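Zerkura glass test tubes and wooden rack: a long-winded review from my kitchen table

Posted in: Kit and bits
Filed under: glassware, storage, spices, hobbies

I've had a soft spot for test tubes since school, when we were allowed to grow mustard seeds in them and I forgot mine over half term (it smelt dreadful and I was told off). So when I decided I wanted a proper way of keeping small samples of things – spices, sands, seeds, odd powders that the kids bring home in their pockets – I skipped the plastic pots and went straight for glass. The set I ended up with is the Zerkura one, the plain clear tubes that come with a wooden rack, and I've been using it since October.

I'd better say what I use it for first, as that changes what you'd want from it. I'm no chemist! I do a bit of home spice blending, I collect sand and soil from places we've walked, and I help run a Friday after-school club where we do very gentle science with things you can buy in a supermarket. Cornflour, salt, semolina, bicarb, brown sugar, lentils. If you're planning to boil acids you need a different review and probably a different sort of person writing it.

The tubes

They're lovely. Plain, clear, round at the bottom and open at the top, with no printed scale up the side and no logo either. I know some people like a measuring scale but I find the cheap ones rub off in the sink within a month and then you've got half a number and a line, so I'd sooner have nothing.

The glass is thinner than I expected. That sounds like a complaint and it's only a small one. Thin glass looks nicer with something in it, you get the colour properly, and a row of turmeric, paprika and dried mint in good light is a cheering thing to have next to the kettle. But you do have to put them down gently, and you do have to tell children more than once. I've broken two. One rolled off the draining board, one I trod on, and I'm not going to discuss the second one any further.

The rims are nicely finished, which matters a lot when you're running a finger round them to get the last bit of powder off. I had some cheaper tubes years ago, from a Prarnen bumper pack, and a couple of those had a rough spot on the lip that would catch your skin. I've checked every one of these and not found a bad one yet.

Now the bit that annoys me, and it would annoy me with any brand. Glass shows everything. Every thumbprint, every smear, every trace of whatever was in there last. You can wash a tube, dry it, hold it up and think it's spotless, then pop something pale in it and suddenly there's a haze all the way up. It makes no difference to how they work, it's purely looks, but if you're the kind of person who straightens towels it'll get to you. It gets to me.

Getting things in and out

Fine powders go in beautifully with a bit of folded paper as a chute. Coarser stuff is trickier. Anything grainy with a touch of oil or damp in it wants to cling to the side on the way down and sit there in a clump, and no amount of tapping will budge it. Mustard powder is a devil for this, brown sugar is worse. I've tried a chopstick (fine), a cotton bud (leaves fluff), and the handle of a long sundae spoon (my favourite). If I were starting again I'd buy a little long-necked funnel on the same day as the tubes and save myself a lot of muttering.

Getting things out again is just a matter of tipping and twirling. If you turn the tube slowly between finger and thumb while it's on a slant, the contents come out in a nice steady trickle, and if you don't turn it you get nothing, nothing, nothing and then the whole lot on the worktop. I've lost a fair amount of smoked paprika that way. It does not come out of a pale jumper, by the way.

The rack

I was ready to be rude about the rack, as they're usually an afterthought, but I've grown very fond of it. It's wood, a warm honey colour, with round holes along the rails and crosspieces to hold it all together. It sits flat. My table doesn't, quite, but the rack does its best.

The holes are on the generous side. A tube drops in without any fuss and comes out one-handed, which is just what you want when your other hand's holding a spoon. The price you pay is a little bit of a rattle when you carry the whole thing, and I wouldn't go up the stairs with it fully loaded. I did try lining a couple of the holes with strips of felt. It helped with the noise but then the tubes were too snug, and I pulled the felt out again after one weekend.

My one real moan about the wood is that it drinks up spills. Turmeric, obviously. I now have a yellow patch near one end that isn't going anywhere, and beetroot powder did something similar further along. A wipe of food-safe oil before you start using it would help, I think, and I wish there'd been a note in the box to say so. I gave mine a rub of it far too late, like putting a coat on after you've been rained on. It has brought the colour up nicely though.

If you want something you can hose down, the Mnguni rack is the one people tend to mention, and I've used one at the club. It's plastic, it stacks, it doesn't care what you drop on it. It's also bright white and makes my kitchen look like a dentist's, so it stays in the club cupboard.

Washing up

The instructions just say hot soapy water. You'll want a proper tube brush with a tuft on the end, as the rounded bottom is where everything gathers. I use the small Geleo brush, and it's good, although the wire handle went a bit bendy. Rinse twice. Then stand them upside down on something soft – I use a folded tea towel inside an old loaf tin, so they can lean on each other without skating off.

They take ages to dry inside. Leave them overnight, then leave them a bit longer. I once filled one with icing sugar when I was sure it was dry and it wasn't, and by lunchtime I had a sort of plug. Two soaks to shift it.

I haven't put them through the dishwasher and don't plan to. They'd be off round the bottom rack like skittles.

With the children

This is where they've really earned their keep. There's something about a real glass tube that makes a nine-year-old stand up straighter. We've done layers (salt, lentils, rice, sand, tip it and see what slides), we've done guess the powder by smell, and we've done fizzing with bicarb and vinegar over a washing-up bowl, which went all over the table and was declared the best day ever. I keep the amounts tiny. A little in the bottom is plenty, you can see it all perfectly well and there's a lot less to sweep up.

We put coloured lids and saucers down on the table as well, partly so there's somewhere to tip things and partly for looks. Pale powders and grains are so much easier to see near a strong colour. A bit of semolina over a white worktop vanishes completely.

Value

I paid a bit more than I would have for a no-name set, and I did dither over it for a good few days. The listing had 3,638 ratings when I looked, most of them happy, and the grumbles were nearly all to do with breakages in the post. Mine arrived in one piece, each tube in its own little sleeve, and the rack wrapped in enough brown paper to cover a school year's worth of exercise books. I've kept the sleeves and I'd suggest you do too, they're perfect for putting the tubes away over the summer.

Spare tubes can be bought without the rack, hurrah. That's what sold me in the end. I can't bear a set where you break one and have to buy the whole lot again.

Would I change anything? A few corks in the box would be grand. You can buy them separately but the sizing is a faff, and I've got a drawer with three wrong sorts in it to prove it. If you're using the tubes for spices you do need something in the top or they lose their smell within a couple of weeks, and I've been making do with little squares of foil, which look a bit sad. And a darker wood would hide the turmeric! But then it wouldn't be that nice honey shade, so perhaps leave that one alone.

Marks: 7 out of 10 for the rack, with points lost for staining, and a good solid 9 for the tubes. I've already ordered more spares, and if anybody has found a cork that fits properly please put the size in the comments.

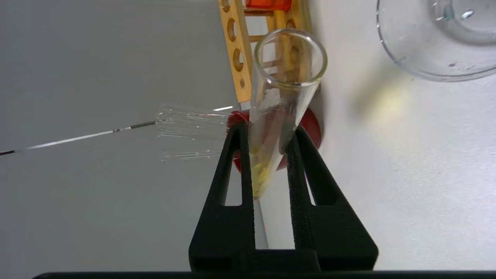
A pinch of something yellow and grainy in the tube, rack behind. Smudges and all.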